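Rest, Rotation and Late-Game Passing: A Study of the Memencombe Football Program
Final project report, Applied Sports Analysis
Submitted February 13, 2024

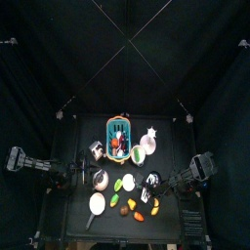 Prepared by Orlando Llanos, Edith Rivadeneyra and Yhon Salazar
Faculty adviser: Alcides Montoya

1. Background

The Memencombe varsity team finished its regular season with seven wins and two losses. Both losses followed the same pattern: the team led at halftime, then completed few passes in the fourth quarter and gave up the lead. Coaches and local writers offered several explanations, most of them concerned with play calling. Our group chose to examine a different one. We asked whether the number of snaps played by the starting receivers before the fourth quarter had any connection to how well the passing game worked afterward.

The question has practical value for a school of this size. The roster carries few receivers, and several of them also play in the secondary. A starter may therefore be on the field for most of the game on both sides of the ball.

2. Sources and Method

The head coach, Josué Batista, gave the group access to the full game film for the season. From the film we drew 200 passing plays, divided as evenly as the schedule allowed between the first three quarters and the fourth. Screen passes were included. Spikes, kneel-downs and plays erased by penalty were not.

Each play was charted by two members of the group working separately. We recorded down and distance, the route run by the intended receiver, whether the receiver had gained separation when the ball was thrown, and the result. Where the two charts disagreed, the third member reviewed the film and made the final call. Most disagreements concerned separation, and we adopted a written definition after the Espinoza game so that later charting would be more consistent. The earlier games were then charted again under that definition.

Snap counts were taken from the film and entered by hand. An attempt to use the team's Jallix tracking sheets was abandoned when we found that they did not record defensive snaps.

3. Findings

Receivers with heavy first-half workloads gained separation less often in the fourth quarter than those who had been rotated. The difference was clearest on deep routes and was slight on short ones. Drops did not increase. This last result surprised the group, as we had expected tired players to catch the ball less reliably.

The Grusgate loss is the strongest single case. Both starting receivers played nearly every offensive snap before the fourth quarter, and one also returned kicks. The offense continued to call deep routes on third down, and the quarterback was often forced to hold the ball or throw it away. In the second loss, the workload was lighter and the results were mixed. Wind was a factor in that game, and we are cautious about drawing anything from it.

4. Limitations

The sample covers one team and one season. Opponents differed a great deal in quality, and the stronger ones were also the ones against whom starters were kept on the field longest. We could not fully separate these two effects. Coach Batista also noted that the quarterback was playing with a sore shoulder late in the season – a matter that film alone cannot measure.

5. Recommendations

The group recommends that the staff rest each starting receiver for at least one series in every half, and that starters who also play defense be excused from kick returns. Summer conditioning begins in July, and we suggest that backup receivers take 20 repetitions with the first unit at each practice. Mr. Montoya has agreed to keep the charting forms so that next year's class may repeat the study with a second season of film.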